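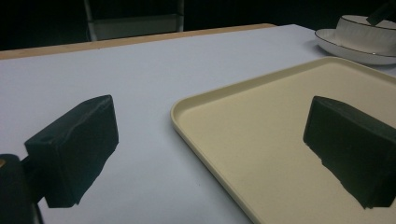 Kulap Mahawong wrote to us that a tray should go down before any dish, and that a list of table things is of little use when it does not say which piece rests on which. We agreed with her, and the notes in this folder were changed in October to follow this order.

Nallora table notes: read me first

This folder keeps the notes for laying and clearing one small table, the way we do it at Mimbridge. It is meant for people who set a table for one or two persons and want the same words for the same things every time. The colour names are the plain ones: white, cream, tan, grey, black.

What is in the folder

tray.txt: the large cream tray, rounded corners, low rim
dishes.txt: bowls, cups, saucers and shallow plates
table.txt: the tabletop and its wooden edge
clearing.txt: the order for taking things away

The notes have 46 entries in total. Of these, 25 are about dishes, 6 are about the tray and the rest are shared between the table and the clearing.

How an entry is written

Each entry is one line. First comes the piece, then its colour, then what it stands on. If you cannot tell a bowl from a cup, please write "bowl or cup" and leave it so. We had many long letters over this question and I do not wish to open it again. A saucer and a shallow plate are treated in the same manner.

A dark line at the rim is written as "dark rim". Ribs on the outside wall are written as "ribbed". A spoon left in a bowl belongs to the entry of the bowl and does not get its own line.

Changes in version 2

The tray is now its own file. Before, it was inside table.txt and people could not find it.
The word "platter" was removed everywhere.
"Gray" was corrected to "grey", except in two old entries from Petchrat which we keep as they were sent.

Known problems

The clearing order supposes that the tray is light enough to lift with the dishes on it. In Tindier they carry the dishes first and the tray after, and their order is not yet written down. Chairs are not covered.

Corrections are read every Thursday. Please send one correction per message and give the name of the file.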